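Chapter 12
Recognition and the Problem of Borders

In July, the government of Sestia sent a short note to the foreign ministry of Skirus. The note asked Skirus to accept Sestian license plates at the three road crossings between them. It did not mention independence or ask for an embassy. The ministry in Skirus took almost 200 days to answer, and when the answer came it was addressed to "the authorities in the town of Dritness," where the Sestian government has its offices. The word "government" did not appear in it.

To a truck driver waiting at the crossing, this may look like a quarrel over stationery. For the two foreign ministries it was a serious matter. A letter sent to a government can be read as a sign that the sender believes the government exists in law. A letter sent to a town says much less. Officials on both sides knew this, and each draft was checked by lawyers before it was sent.

This chapter is about recognition, the act by which one state accepts that another entity is a state. It uses the case of Sestia and Skirus throughout. The border between them is 705 kilometers long and follows, for most of its length, a line drawn in a treaty of 1705. Neither side disputes where the line is. They disagree on what kind of line it is. Sestia calls it an international border. Skirus calls it an administrative boundary, and its police at the crossings wear a different uniform from its border guards for that reason.

We begin with the two main theories. Under the declaratory theory, a state exists once it has a territory, a permanent population, a working government and the ability to deal with other states. Recognition only confirms a fact. Under the constitutive theory, an entity becomes a state when other states treat it as one. Most governments use the language of the first theory and often act in line with the second.

The middle sections deal with practice. States that do not recognize each other still have to handle mail, electricity, pensions, court papers and stolen cars. They do this through go-betweens, through technical agreements signed by mayors or utility managers, and through footnotes. The Tarawneh Protocol, reprinted at the end of the chapter, has a footnote longer than its main text. Read the footnote first.

The last section looks at withdrawal of recognition, which is rare and legally unclear.

Terms to know before you read on: de facto recognition, de jure recognition, status-neutral document, liaison office, successor state.

Students who have not read Chapter 11 should at least review its section on treaties, as the word "ratify" is used here without further explanation.
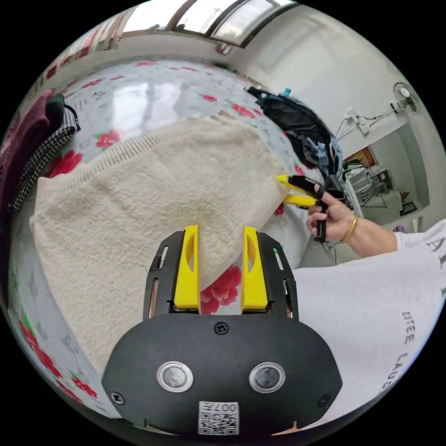 Marites Dumlao
Lecturer in International Relations and chapter author

Marites Dumlao teaches courses on diplomacy and border law. She wrote this chapter with research help from Hagos Tilahun.

Related chapters
Chapter 11: Treaties and How They Are Made
Chapter 13: Observers, Mediators and Envoys
Reading: The Tarawneh Protocol, full text with footnote
Case notes: The Dritness Liaison Office, by Bethel Worku

Last updated: January 4, 2023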